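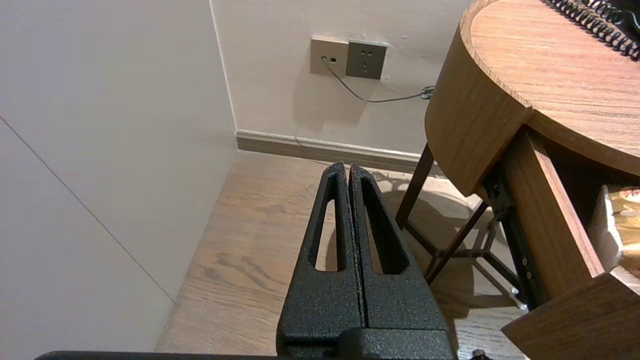 Chantelle Fourie wrote after her first two weeks with the Pondik that she had expected to be watching over it all day, and that by the second Monday she was back at her own desk work while it went from room to room.

Her note is printed here with her permission. Most of the questions we get are about the same thing: what the staff do once the arm is in the building.

Pondik Room Service Arm

The Pondik is a mobile arm with a two-finger gripper for guest rooms, serviced apartments and small offices. It opens and closes drawers, restocks packaged items, and picks up small things from floors and low tables. The fingers have long cutouts and rounded tips, and they close to a narrow gap. A small camera at the wrist gives the operator a close view of the work, whether that is an open drawer, a table leg or a cable hanging along a wall.

What changes for your team

Less bending. Floor pickup and low drawers go to the arm first. Beds, bathrooms and anything a guest has asked for stay with people.

A new task on each shift. One person checks the room list in the morning, loads the supply tray and answers the arm's calls for help. Training takes 9 hours, spread over 2 days.

Different notes. Rooms the arm could not finish show up on the list with a picture from the wrist camera, so the attendant knows what to bring.

Pieter Kekana runs our site visits and asks that attendants be there, not only managers. They know which drawers stick — and which tables get moved every week.

In the box

Arm and wheeled base
Two-finger gripper, black, with one spare pair of fingers
Wrist camera, fitted
Supply tray
Charging dock
Wall chart for the staff room

Details

Order no.: Niltow 666
Reach into an open drawer: 11 inches
Made by: Nindar
Service and spare parts: Ntuli

Orders placed now ship in December. Fingers are a wear part and can be changed on site with the key supplied.

Page updated Thursday, August 6, 2020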